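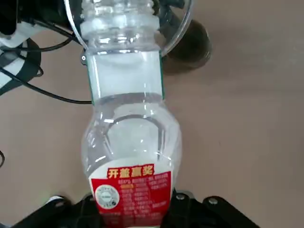 5 June 2026
By the Kurkalico press desk

Bottled water claims deserve a harder look, Kurkalico review finds

Kurkalico, the consumer testing group, today published its review of the wording used to sell bottled water, and the results give shoppers little reason to pay extra. The group read 1,115 product listings from online grocery stores in May. Of those, 1,004 made at least one claim about purity, source or health. Only 12 linked to a test report that a shopper could open and read.

"Pure" was the most common word, and the listings hardly ever said what it meant. Many sellers also leaned on terms such as "balanced" and "living," which Kurkalico could not match to any measurement. The group wrote to 16 sellers asking for their evidence. Most replies repeated the wording of the listing - sometimes line for line.

Clastutska, a trade body for bottlers, has promised a voluntary code on label language. Kurkalico has seen the draft and is not convinced. It sets no penalty, names no deadline and leaves each company to judge its own claims. A similar pledge from the water brand Esa was posted last year and has yet to produce a single published result.

Kurkalico does not say the water is unsafe, and this review did not test any. It asks that sellers post a dated lab report beside each claim or drop the claim.

The full review, with the list of search terms prepared by Baluyot Research, is free from Kurkalico on request.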